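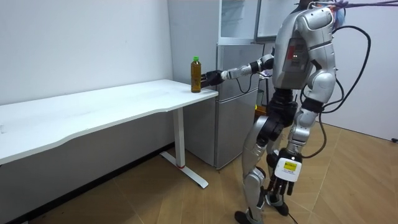 Maksymiv bottle set

Last updated: 2023-07-07

Filed under: Student Projects > Humanoids > Data

This is the data our class group recorded while teaching the humanoid to walk up to a desk, take hold of a drink bottle, and carry it a short way. The group is part of the robotics elective at Prernareck. Maksymiv is the name of the project. The control code is in a separate repository called Dovov, and you don't need it to read the files here.

The set has 336 episodes. Of those, 200 are marked as success. The others are marked as fail or stopped, and we left them in on purpose. If you only want clean examples, filter on the result column before you do anything else.

Task

Every episode begins with the robot standing on the floor away from the desk and one bottle on the desk. The robot steps up, reaches with one arm, closes the hand on the bottle, lifts, steps back, and holds still. Setting the bottle down again is not part of the task. In most episodes the person on safety took the bottle out of the hand after the recording ended.

The other arm is told to hang at the side the whole time. It still swings a little when the robot steps. That motion is in the joint data and has not been smoothed.

An episode is a success if the bottle leaves the desk upright and is still in the hand when the robot has stopped moving. Touching the desk is allowed. A bottle that slides down in the fingers but stays in the hand is a success with the note "slip". If the bottle tips over on the desk and the robot gets hold of it anyway, that is a fail. We argued over this one and the rule changed early on, so the first session was labeled again to match.

"Stopped" means somebody hit the stop or called it off. The usual reasons were a cable pulling on the robot, a foot coming down too near the desk leg, or the arm heading somewhere we didn't like. Please don't treat these as grasp failures. In many of them the hand never got to the bottle.

How it was recorded

The robot was driven by a student operator with a handheld controller for the walking and a tracked glove for the arm and hand. A second student stood by as safety and a third kept the log. Nine students took turns as operator. Operators are listed by a letter only, and we will not give out the key.

Power and data ran through cables for all sessions. The cables affect how the robot balances, more than we expected at the start. When the loop behind the back gets short, you can see it in the torso pitch before you see it in the legs. From the second session on, the log has a cable column with the values free, tight, or snagged. For the first session that column is blank.

We recorded from a fixed camera in the room, along with the joint states and the commands sent. There is no camera stream from the robot's head in this release. There is also no force data from the fingers. The hand reports finger position and motor current, and current is a poor stand-in for grip force on a plastic bottle.

What's in the folder

episodes -- one folder per episode, holding the video, the joint states and the commands
log.csv -- one row per episode, with result, operator letter, bottle, fill level, cable and note
splits -- train and test lists
calib -- camera calibration, done once per session
CHANGES.txt -- what was fixed since the first upload

Joint angles are in radians. Time is in seconds from the start of the episode. Video and joint data share a clock, but the commands were stamped on the operator's laptop and can be late compared to the rest. The offset is stored in each episode folder. It has to be applied by you, it is not already applied.

The test list holds out whole sessions. Please keep it that way. Brayan tried a random split first and the scores looked much better than they should have, as episodes recorded one after another are very alike.

Bottles

All bottles are store-bought plastic drink bottles with screw caps. Fill level is logged as full, part, or low. We kept the caps on tight. Glass bottles and cans were not used. Labels and shapes vary a bit between sessions depending on what people brought in.

The part-full ones are the hardest. The liquid moves when the robot takes its step back and the wrist has to deal with it. Full bottles are heavier but they behave better.

Known problems

- Some videos start late and miss the first step. The joint data for these is complete. The note says "late video".
- The wrist angle drifts over a long session. We zeroed it between sessions but did not zero it during one.
- Operator C is left-handed and asked for the glove mapping to be mirrored. The files were converted back afterward, and we think correctly, but check before you rely on finger order.
- Sun comes in during the afternoon sessions and the exposure jumps around. Reflections on the shells get bright enough to wash out part of the arm.
- Episodes with a person's face in view were removed. Hands and sleeves still show up in places.

What it's good for

It's one robot in one room doing one task. It should be fine for trying out imitation learning code, for class exercises on time alignment, or for looking at how stepping and reaching affect each other. It will not give you a policy that works on a different robot or in a different kitchen. Please don't run anything trained on it on real hardware without a tether, a clear floor, and a person on the stop button.

Version 2

This is version 2. It has the relabeled first session, the clock offsets, and the cable column. Version 1 had the left and right ankle names swapped. If you downloaded that one, delete it.

We plan to record again in September with the Amalier gripper pads on the fingers, and that will be released as its own set so the two don't get mixed.

Contact and credit

Giuliana Quispe looks after the files and the labels. Brayan Benavides wrote the loader and the alignment script. For a wrong label, open an issue with the episode folder name and what you think the result should be. Questions about the walking controller go to the Dovov repository.

Free to use for teaching and research. If you publish something with it, name the Maksymiv project and say which version you used.

This site uses cookies to keep you signed in and to remember your display settings. Accept | Manage choices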